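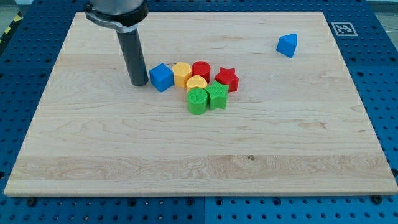 *A sorting arm's rod tool beside a cluster of colored blocks on a wooden board, Bratorwood.*

**Automation at the Bratorwood works** refers to the introduction of robot arms into the sorting and packing rooms of Undden, a maker of plastic shape blocks for preschools and therapy clinics. The program, run under the name **Pimen**, began in the sorting room and has since been extended to one packing line. It is mostly of interest to students of small-factory automation, who like it for being well documented and for having gone neither as well as the brochure said nor as badly as the break room predicted.

## Background

Before Pimen, Bratorwood sorted its blocks by hand. Mixed trays came up from molding and were divided by color and shape at a long bench staffed by 14 people over two shifts. The job was light, dull and sociable. Exit surveys from the period list "my hands" as the chief complaint and "the talk" as the chief attraction.

Undden's stated reason for automating was strain injury. Its unstated reason appeared on page four of the budget.

## Equipment

The arms were supplied and fitted by Haddadin, a regional integrator. Trials are carried out on a wooden board set on blue pegboard, with a printed square marker beside it for visual positioning. The tool used in these trials is a plain rod that pushes blocks across the surface. Grippers were tested first and dropped over the price of spare fingers.

Trial blocks come in the catalog's usual shapes, including cubes, cylinders, stars, hearts and hexagonal and triangular prisms. Stars are regarded by staff as the difficult ones. A cylinder pushed slightly off center will roll if it has tipped over, and a star will turn on a point and wedge itself against its neighbor. The room's term for a tight group that the rod can't get between is a "huddle." The Haddadin manual calls it a "dense local configuration," and has been corrected in pen.

## Changes to the work

No sorter was laid off in the first year, a fact Undden mentions often. Four moved to packing, and the sorting posts that fell empty were not filled. Those who stayed were retitled *cell attendants* and given a small raise, a tablet and a lanyard.

The attendant's day consists of loading boards, clearing huddles, logging faults and waiting. Waiting had not been part of the old job and was not mentioned in the new job description. Early logs record up to 300 stoppages in a week, each needing a person to reach in and move one block a short distance, after first pressing the stop button, opening the guard, closing the guard and explaining the matter to the tablet. Several former sorters noted that they had previously moved the block without the ceremony.

Stoppages fell after the attendants were allowed to change the push routines themselves. The change was made in February, following a period in which every adjustment had to be requested from Haddadin by form. Undden's annual report credits "continuous learning" without saying whose.

## Reception

Wrist complaints dropped. Complaints about boredom, which the form had no box for, were entered under "Other" until a box was added. The hazard tape on the floor also drew objections, mainly from people who had to walk around it to reach the coffee machine.

The second shift ended soon after the packing line was fitted. Some workers welcomed regular daytime hours; others had built childcare around the evenings and left. The works has published no figures on how many.

## See also

- Pick-and-place
- Deskilling
- Repetitive strain injury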